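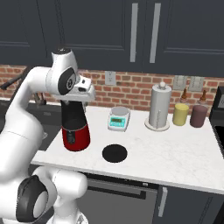

Courses > Building Trades 1 > Masonry > Handout 6

Handout 6: Mixing and Placing Mortar for Block Walls
3/1/18
By Wanpen Boonchu

Read this before the practical. The February group lost most of a morning to mortar that was too wet, so the first part is longer than it used to be.

1. What mortar does

Mortar takes up the small differences in size between blocks, spreads the load from one course to the next and keeps out rain. It should be weaker than the block. If the wall moves a little, the crack then runs along the joint, where it can be raked out and repaired. A mix with too much cement tends to shrink and pull away from the block at the edges.

2. Batching

For general block work above ground we use one part cement, one part lime and six parts sand, measured by volume. Use a bucket or a gauge box and strike it off level. A shovel is not a measure. Damp sand sits higher in a shovel than dry sand, and two people will never load one the same way.

Mix the dry materials until the color is even, then add water a little at a time. Hold some back. You can always add more, but you can't take it out.

The mix is ready when it slides off a clean trowel and holds its shape on the board. If it slumps flat, it is too wet. If it crumbles at the edges, it is too dry.

3. Working time

Use the mortar within two hours of adding water, less in hot weather. During that time you may add a splash of water to replace what has dried off on the board. Once it has started to set, throw it out. Charoen Yensuk will be checking boards during the practical and will ask when each batch was mixed, so chalk the time on the side.
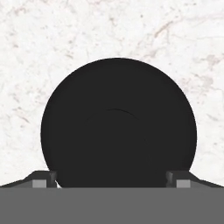 4. Laying the bed

Spread enough for two or three blocks, no more. On a warm day a longer bed will skin over before you reach the end of it. Aim for a finished joint of 3/8 inch. Butter the end of each block before you set it - filling the vertical joints afterward from the face leaves gaps in the middle.

Set the block, tap it down to the line and cut off the squeezed mortar with the edge of the trowel. Do not move a block once the mortar has stiffened. If it has to move, lift it, clean off both faces and start again with fresh mortar.

Check level, plumb and gauge at each course. Small errors add up fast. On the Phromma job the boundary wall had 604 blocks in it, and the last two courses had to come down over a corner that was out of plumb from the third course up.

5. Joints and curing

Tool the joints when the mortar will take a thumbprint without sticking to your thumb. Use a concave jointer, verticals first and then the long horizontals. Brush off the crumbs lightly when you have finished.

Cover new work overnight. In dry or windy weather hang damp burlap over the wall, and keep rain off it for the first day. Do not lay in freezing weather or on frozen blocks.

6. For the practical

Work in pairs. Each pair builds a straight length four courses high with a return at one end. Bring gloves, eye protection, a tape and a pencil. Lime burns skin and eyes - if you get it in your eyes, rinse with clean water right away and tell Chaiwat Suwannarat, who has the first aid kit.

Blocks are in bay 129. Stack what you clean and reuse, and leave broken ones in the skip by the gate.

Handout 7 covers wall ties and control joints.

Clirnach Building Trades Center | Masonry office: Room 505 | Back to top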